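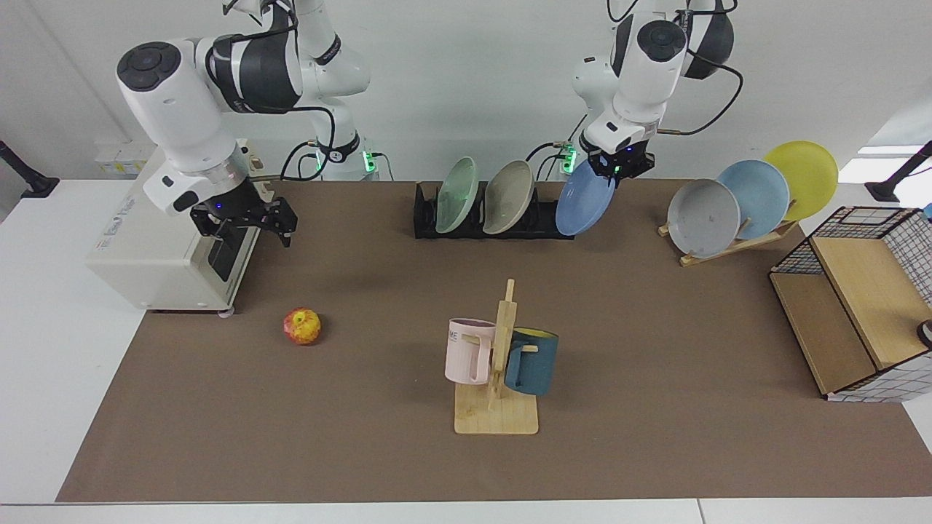
Should washed plates go straight into a storage stand, or into a drying rack first?

A drying rack first, with a free slot between plates where there is room for one. The stand is for plates that are already dry to the touch on both faces and under the foot ring.

Progress report to the Gundholm fund
Project: Kerel – plate handling and storage in small shared kitchens
Prepared by Marlene Meinecke, Briria
Period covered: up to the end of November

Summary of the period

Work in this period covered the bench layout, the loading rules for the drying rack and the first version of the household record sheet. The bench layout is settled. The loading rules are in their second draft. The record sheet has been in use at the Tan flats and some 87 completed sheets have come back, most of them legible. Spending is within the agreed budget and no change to the end of the project is requested.

Bench layout

The working surface is a white table with a large brown mat over most of it. The long black dish rack is at the back of the mat, in the middle, and the light wooden plate stand is to its right, near the back corner. We tried the opposite order in the first weeks and went back to this one. With the stand on the right, a person working from the front moves dry plates in one direction only and does not reach across the rack.

The front of the mat is the area for setting plates down flat during inspection. Position marks were considered for the mat but have not been added. If the later comparison with the Tan kitchens shows that placement drifts from one session to the next, we will look at this again.

Plates

The set was chosen by colour so that a plate can be named in a record without a label stuck to it. Labels came off in washing and left residue on the glaze of the earlier set. The colours used on the sheets are pale green, beige, blue, grey, light blue and yellow. Blue and light blue have been confused by households several times. The next print of the sheet will give the light blue plate the code LB and the darker one B, with a printed patch of colour next to each.

The pale green plate is translucent, and water marks are hard to see on it under the bench lighting. It is now checked by touch with a dry paper towel, and the result is entered in the same column as for the others.

Drying rack: loading rules

Plates stand on edge and all lean the same way. Mixed leaning was the most common fault on the returned sheets and it leads to rims touching at the top even when the slots below are well spaced.

An empty slot is left where the load allows it. In a part load the spare slots should be spread between the plates. In a full load the rule does not apply and the sheet has a box for this.

A plate is lowered by the rim and released only when its lower edge is seated in the slot. Chips recorded so far were on the lower edge, and the notes beside them mostly mention a plate let go early.

The draft rule that larger plates go at the ends of the rack has been dropped. Households did not follow it and the sheets gave no sign that it mattered.

Storage stand

The stand has slanted supports, so plates lean back in a staggered row with each one behind higher than the one in front. The grey plate is normally at the front, then light blue, then yellow at the rear. This order lets all the rims show and makes a missing plate easy to spot. Plates are taken from the front and returned to the rear, which evens out use but means that the order changes through the day. For bench sessions we reset it each morning. Households are not asked to.

There is an open question about the wooden stand and damp plates. Two households reported dark marks on the supports of the stands we issued. Both said that plates had been moved over straight after washing. We have asked for the stands back and will inspect them before deciding whether a different finish is needed – the supplier has offered an oiled version at the same price.

Problems and delays

The delivery of replacement plates was late and the beige ones came in a greyer shade than ordered. They have been kept, and "beige" on the sheet is understood to cover them. The washing-up area at Tan was closed for plumbing work for part of the period, so the evening records from there are thin.

Next period

1. Issue the third draft of the loading rules to the Tan flats, with the leaning rule moved to the top of the page.
2. Reprint the record sheet with the colour patches.
3. Inspect the returned stands and report on the marks.
4. Repeat the part-load sessions at the bench with bowls added to the rack.

The fund's visit is confirmed for a Tuesday. The bench will be laid out as described under Bench layout, and the returned sheets will be available to read in the office next door. Please let us know beforehand if copies are wanted, as household names have to be removed first.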